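Notebook, Saturday, after lunch

Picking up where I left off, with the Cleston broadside on the bench and the smell of old paste in my sweater. I promised Athina I'd write down what I'm thinking while I'm still thinking it, instead of three weeks later when I can't read my own pencil notes, so this is going to ramble.

The question we started with: was there a Fourth of July celebration in Cleston before the town had a meetinghouse, or is that a story somebody made up for the centennial? The town history says there was a procession, a reading of the Declaration, thirteen toasts and a dinner under the elms. It gives no source for any of it. Athina Balaskas has been saying for months that it sounds like every other town's account with the names swapped out, and she's got a point. Thirteen toasts turn up everywhere. I could write one of those accounts in my sleep.

But now we have the broadside, or two-thirds of it. It was folded into the back of the Jevcombe account book, used as a lining, and Lambros got it out last month without losing any letters, which I still can't get over. It's an order of procession. Militia first, then "the Orator of the Day," then the selectmen, then "Citizens, two and two," and a line for the schoolchildren with their teacher. The bottom third is gone, and of course the bottom third is where the printer and the date would be. Of course!

What I can say so far:

The type is worn. The lowercase g has a nick in the ear that shows up every single time. I counted on a printer having more than one g, so either it's several bad sorts or I'm seeing inking trouble. I went back with the loupe this morning and I think it's the same sort in only four of the places. Somebody else should look before I put that in the write-up.

Long s is used all the way through except in the headline, where it's a short s. That's a muddle for dating. A small country shop could hang on to its old type for years after the city printers had given it up. I'd be happy saying before 1810 and nervous saying anything tighter.

The orator isn't named. Drives me up the wall. The town history names him as the younger Sotiropoulos, and that can't be right, I've been through the tax lists and there's nobody by that name in Cleston until long after. Lambros thinks whoever compiled the history mixed up two different orations, the early one and the one from the centennial year, when there really was a Sotiropoulos on the platform (he's in the newspaper, he spoke for over 2 hours, and the paper was polite about it in the way papers are when everyone was sitting in the sun).

So that's one error I can explain, and it makes me trust the rest of the chapter less.

Next, the account book itself. Jevcombe kept the store and sold rum, nails, cloth, and what looks like everything else. Lambros Giannakopoulos has transcribed the first 70 pages and I've been checking him against the originals. He's good. I found a few places where he read "ditto" as a name, and we've agreed that Mr. Ditto did not buy any molasses.

There's a run of entries in early July that I keep going back to. Powder, charged to the town. A quantity of candles, charged to the town. Ribbon, charged to a person whose name is under a stain. Then a credit for the return of "one Drum," which I love. None of it says Independence. A town could buy powder in July for a militia muster and candles for any reason at all. Still, powder and candles and ribbon and a drum in one week, with a procession sheet stuffed in the back of the same book? I'd have to be pretty stubborn to call that nothing.

Athina is pretty stubborn. Her note in the margin of my draft says "muster day??" with both question marks. I owe her a proper answer, so I'm going to pull the militia returns and see when they trained. If it was spring and fall, as in most places around here, then muster day is out. If the company trained in July I'll eat my words and redo the section.

Notes on the toasts, while I'm at it. The town history prints all thirteen. I ran them against the newspaper toasts I've been collecting from other towns and five match word for word with a set printed in the 1820s. The other eight I can't place. "The Plough, may it never rust in the furrow" is either local or from a paper I haven't got to yet. My feeling, and it is only a feeling, is that the compiler had a real list with gaps in it and filled the gaps from whatever was lying around. People did that and didn't think of it as cheating.

The dinner is another matter. The history says 900 sat down to eat. In Cleston! There weren't that many people in the whole township if you counted the babies. I did wonder about a slipped digit, and 90 would be perfectly fine. Jevcombe charges the town for 60 plates lent and some broken, which would go nicely with a dinner of about that size if a few folks brought their own. I'm putting that in as a suggestion and leaving it there. 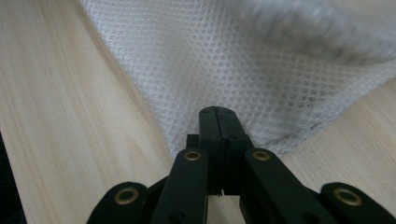

I also want to get down what I found on the bells before I forget. The centennial speech says the bells of Cleston rang from sunup. No meetinghouse, no belfry, so no bells, and I was all ready to cross it out. Then I found a line in the Nunon letters (box two, the thin folder, third letter from the back) where the daughter complains to her aunt about "the boys with every cow bell in the place, from before light." She doesn't say which day. The letter is marked only "July," and the year is torn. But somebody was ringing something at dawn in July and it was enough of a racket to write to an aunt about. I read it out loud in the reading room and had to apologize to the man at the next table.

If that's the source of the bells, then the centennial speaker got a true story and dressed it up. Cow bells turned into church bells. I can live with that. It fits how the rest of it seems to have gone, with something small and real underneath and then a hundred years of people making it bigger every time they told it.

The bonfire I have nothing for. Zero. There's a hill called Bonfire Hill on the county map but it's not on the older survey, so the name could just as easily come from the centennial, when we know they lit one. Lambros wants to walk up there and look for it. I told him he'd find beer cans. He's going anyway.

Paper: the broadside is on laid paper with chain lines, and there's part of a watermark near the left edge. I could make out a curve and maybe the foot of a letter. I traced it twice and got two different shapes, so I'm not using either. We need the light sheet back from downstairs. If the mark can be pinned to a mill we might get a year or so either side, and that would do more for us than all my squinting at the letter g.

To do, in no order:

Militia returns, training days. Me.

Second opinion on the nicked g. Athina, if she's willing, and I'll bring coffee.

Light sheet for the watermark.

Lambros to finish the July and August pages before he does any more of the winter ones, please. I know the winter handwriting is nicer.

Ask whether the Nunon family has any more of the daughter's letters. She's the best witness we've got and she's funny.

Check "one Drum" again. It might be "one Dram," and then the whole thing looks different, although I don't know how you would return a dram to a store.

Draft section two needs a new opening. Right now it starts with the famous letter about pomp and parade and so does every article on this subject ever written. I'd like to start with the cow bells. Athina will say it's cute. I'm trying it on her Monday anyway and if she hates it the old opening is still in the file.

4:40, closing up. The broadside is back in its folder, flat, top shelf. Account book is in the box under it. The pencil tracings are in the back of this notebook and one of them is upside down, I'll fix it next time.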